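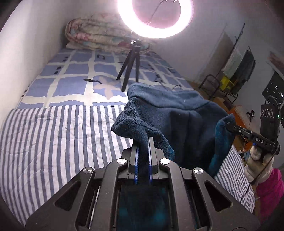
Sandska opens its hand-held gripper trials to outside teams

Monday, December 1, 2025

Hi everyone, Cormac Ó Conaill here from Sandska. I run our gripper trials, and I asked if I could write this release myself instead of handing over notes, so please forgive the rambling (our usual releases are a lot stiffer).

The short version: we've finished the first stage of our comparison of hand-held grippers on soft household goods, and from today other teams can ask to join the second stage.

We started in July with two sets of jaw pads, one from Jusach and one from Pletine, and we've now logged 2000 grasps between them. All of it is cloth. Fleece, towels, bed covers, the stuff people fold at home every week! I picked cloth because it shows up a bad jaw very quickly. A box will forgive you for grabbing it a bit crooked. A thick fleece bunches up between the pads, and then you find out whether you've got hold of the corner or just a handful of fluff.

Two-handed work took up most of our time. With a gripper at each end of a big piece of fabric, you have to keep both ends under the same sort of tension, and the operators told me very plainly which handles they liked and which ones made their wrists sore after 20 minutes. The Pletine pads held thick fabric better in our tests. The Jusach pads were easier to let go with, and I'd still choose them for thin sheets. I went in expecting one clear favourite and came out with one for each drawer, which has made my purchasing request awkward.

We also changed our minds about where to run the trials. A tidy bench gave us lovely neat numbers that fell apart as soon as we worked over a bed, where the surface gives under the cloth and there's a quilt in the way. So the second stage stays on beds and couches, and we'll be adding the Kurek controller to see if it cuts the lag between squeezing the handle and the jaws closing. Mine is a grumpy opinion on this one: I'm not convinced it will. Happy to be wrong.

We have room for 8 outside teams. You'll need your own grippers, plus an operator who doesn't mind folding the same blanket roughly 100 times. We'll share the full grasp logs with everyone who takes part, including the sessions that went badly.

To apply or to ask for the first-stage results, contact Cormac Ó Conaill, gripper trials, Sandska.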